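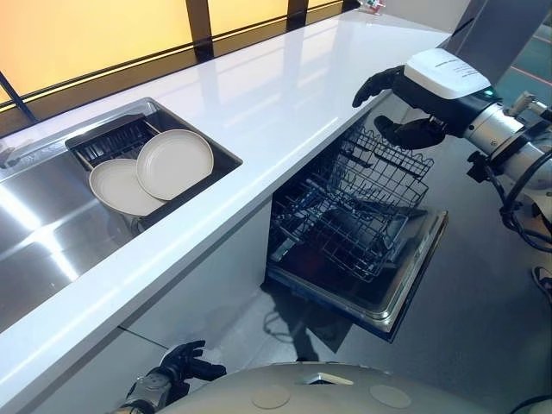
Loading the Dishwasher Without Losing Your Mind

I've been on a dishwasher kick since January, mostly because I got tired of pulling out plates with oatmeal still glued on. My neighbor Esperanza Delacroix swears by rinsing everything till it squeaks. I don't! Scrape, skip the rinse, and let the machine earn its keep.

What I do instead is park the plates in the sink, standing up, until there's enough for a load. A stack of plates in the sink just spreads the gravy to the back of every one of them. Stand them in a rack and they drip off on their own (and they take up less room, so you can still fill a kettle).

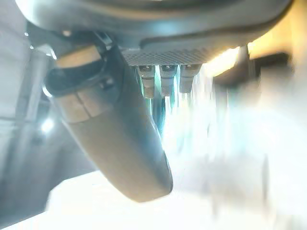
Up close, gray on gray.

Okay, loading. Pull the top rack out first and do your cups and small bowls, then push it back in and do the bottom. I used to go bottom first and I was forever dripping coffee dregs on plates I'd just put in. Dinner plates go between the tines, all facing the middle. If two of them are touching, move one over. I know, you want to squeeze in one more. So do I.

Give the spray arm a spin with your finger before you shut the door. A tall spatula handle will stop it dead, and then you've run a whole cycle for nothing.
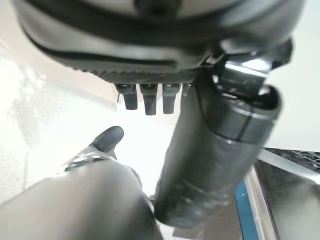
While you're down there, check the filter. Mine lifts out with a quarter turn and I wash it every 2 weeks with an old toothbrush and a squirt of dish soap. The first time was pretty gross (4 popcorn kernels and a bread tag), but now it's quick. I tried the Surkine cleaning tablets too, and they smell nice, but they won't get a bread tag out.

Last thing, leave the door down for a bit once it's unloaded. The racks dry better and you don't get that swampy smell.

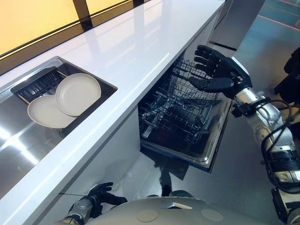

Plates in the sink, top rack out, door open.

Next time I'll get into silverware, handles up or handles down. Esperanza has opinions.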